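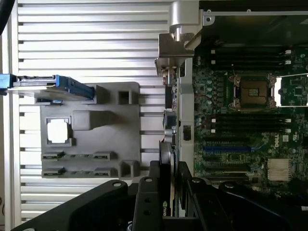
What does a gripper trial compare?

It compares how well two or more grippers, or two settings of the same gripper, do one fixed task under the same conditions. The task, the parts and the starting positions stay the same, and only the item under test is changed.

Chapter 6
Comparing Grippers and Cameras on a Service Task

Chapter 5 dealt with payload, stroke and grip force as they appear on a data sheet. Those values tell you which grippers can be ruled out. They say very little about how a gripper behaves inside a crowded enclosure, where the fingers must reach a part without touching its neighbors.

The task used throughout this chapter is the servicing of a desktop computer. The parts differ in size and stiffness: a drive in its carrier, a processor, memory modules and an expansion card. Each has its own place in a fixture beside the computer, so a trial can begin from a known layout.

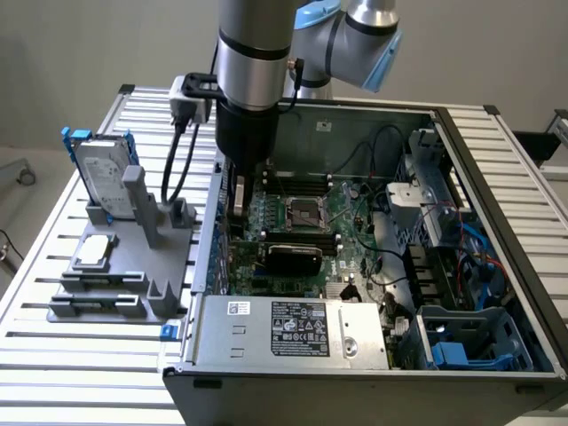

Figure 6.1 Arm and gripper over the open chassis, with the parts fixture at left.

The examples come from the Zernside bench trials, in which two sets of fingers were compared. The Sesura fingers are wide and flat. The Pringle fingers are narrower and have a curved pad. Each set was run 20 times per part with the same arm program, and a run was stopped if the measured force went above the limit set for that part.

Two kinds of camera view are used. A fixed camera shows the whole bench and is best for judging the approach. A camera at the wrist moves with the gripper and shows the part at close range, but the fingers hide some of what lies under them. Section 6.3 explains how to choose between them, and when both are needed.

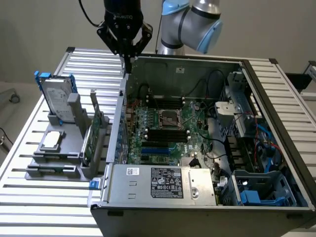 Before any results are recorded, the layout must be checked against the trial sheet. Write down which parts are in the fixture and which are in the computer. A trial that starts from the wrong layout can't be compared with the others, even if it runs well.

Controller settings are covered in Section 6.4. The Previva controller used at Zernside logged 4,000 force readings per run, and the exercises at the end of the chapter use a shortened set of 145.

Key terms: approach path, clearance, fixture, occlusion, force limit

6.1 Writing the Trial Sheet

A trial sheet lists the part, its starting place, its target place and the condition that ends the run. Keep each entry short enough to be read at the bench.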